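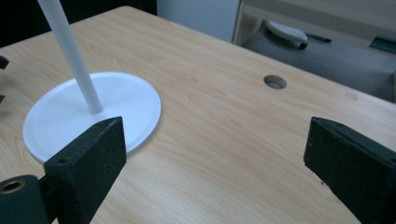 Barnwood Robotics Workshop | Manipulation Data Team

Kodov Hand-Held Gripper Pair

Equipment > Data collection > Kodov pair

Status: bookable
Location: Table 2, Barnwood
Booked in: half-day slots
Contact: Sudheer Annamalai
Training needed: yes, one session (see further down)

The Kodov pair is how we teach by doing. You take a gripper in each hand, you do the job on the table, and the recording goes into the pile that our learning system studies. There is no arm to drive and no joystick to fight with. If you can pick up a cup you can make usable examples within the first morning, and we have had people from the front office do very nice work with it!

We like it because the fingers you hold are shaped like the fingers the robot will use later. When you find out that a smooth round part wants to roll out of your grip, you change how you come at it, and that small change of mind is in the recording too. Magalhães (our two-arm station in the next bay) then gets to learn from a person who had the same trouble it is going to have.

What it records

Each gripper logs its path through space, the opening between the fingers, and the view from its own camera. The two sides share a clock, so a handover from left to right lines up without any hand fixing afterward. Video is saved at 70 degrees of view by default. There is a wider setting, and some of the tall-object tasks are better for it, but please write it in the session notes if you switch. Mixed settings in one batch cost Sudheer a whole Friday this spring.

The task set right now

We are deep into slim upright things: handles, tubes, posts, stands. Zustbridge is our name for the task family, and it covers reaching for one, closing on it, lifting it, moving it past something else that stands in the way, and putting it down so it stays put. It sounds dull and it is wonderful to watch people do. Everyone comes in from a different side. Some tilt early, some go straight down and tilt at the very end, and a few use the second gripper as a sort of fence.

As of the last upload, Zustbridge has 574 accepted examples. The set is open to anyone on the team, and you're welcome to add to it in any free slot. 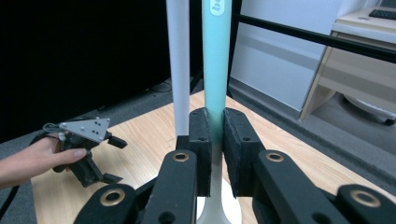
With two grippers over one table, the trick is to keep your elbows out and let one side wait. Most of the examples we throw away are ones where both hands rush in together and one blocks the other's view. A pause is fine. The learning code copes well with pauses, and a slow, clear grasp is worth a lot more to us than a fast one. Close the fingers until the object is held and then stop squeezing; you will feel it in the trigger.

Please do the task a little differently each time, too. Turn the object. Start from the far side. Move the stand over by a hand's width. A tidy stack of 40 takes that all look the same teaches the model one move, and we have plenty of that one already.

Running a session

1. Sign in on the collection desk computer and pick your task family.
2. Check the finger screws by hand. If one turns, snug it up.
3. Wipe the fingers with a dry cloth. No spray, please, it gets into the pads on the fingers that have them.
4. Hold both grippers still over the table until the tone sounds. Tracking is now set.
5. Record one example per trigger hold. Let go of the trigger between examples.
6. Mark each one keep or drop while you still remember it.
7. Put the grippers back on the rack with the jaws open.

Route the cables over the back of your hand and away from the table. If a cable pulls at your wrist, it will show in the path data as a little twitch, and the model is very willing to learn twitches.

Good for

Picking and placing, handovers, standing things upright, steadying with one hand while the other works, putting caps on, sliding things along a table.

Less good for

Anything very heavy, anything wet, and fine work such as threading a needle. Cloth is somewhere in between. A couple of us have tried folding small towels and had fun, but the keep rate was poor.

Training and booking

The training session takes a little over 70 minutes and you leave with your first batch already uploaded. Sudheer runs it at the table, normally for no more than 3 people, and he will happily stay on if you want to try an idea of your own. Bring objects! We are always short of odd handles, and the stranger the shape the better.

Book through the equipment calendar under "Kodov pair." If you only want one gripper, book the pair anyway and say so in the notes, so that someone else can ask you for the other.

Spare fingers and pads are in the labeled drawer under the rack. Write down what you take. The next order goes in at the end of May, so tell Sudheer before then if you need a different finger shape.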